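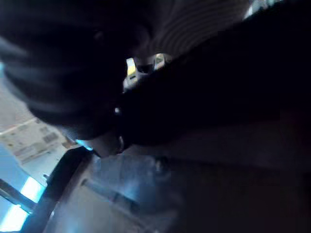

*Dark surfaces at close range.*

## Care of Boot Trays, Shelving and Entry Floors

Residents of Cultcombe are asked to read these notes before October, when wet footwear begins to come indoors.

**Trays.** Empty standing water daily. Wash molded trays in warm water with a little dish soap, and work a soft brush along any ridges, where grit collects. Rinse and stand on edge to drain. Road salt leaves a white film - one part vinegar to four parts water will lift it.
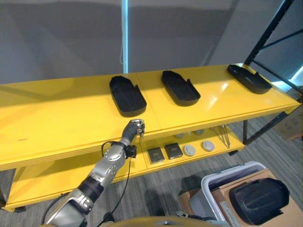 *Black trays on a yellow shelf.*

**Shelving.** Wipe glossy shelves with a damp microfiber cloth and dry them at once. Scouring powder dulls the finish permanently. Seams between panels should be cleaned with a cotton swab.

**Carpet.** Vacuum slowly, first along the stripe or pile and then across it. Blot mud only after it has dried and been brushed off.

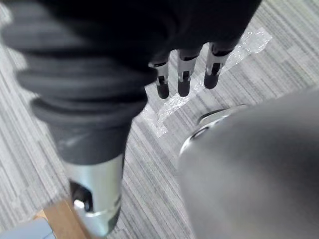 Felt pads under furniture legs should be replaced once they flatten. Keep a mat at least 30 inches deep inside each outer door.

**Plank floors.** Sweep before mopping, and wring the mop until it no longer drips. Steam mops are not recommended.
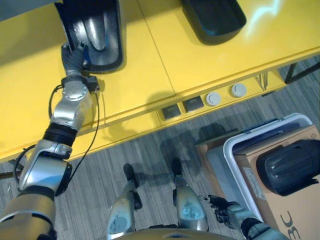 Scuffs from rubber soles usually respond to a clean pencil eraser. Deeper scratches should be reported to Aniela Witkowska, Room 101, before any filler is applied.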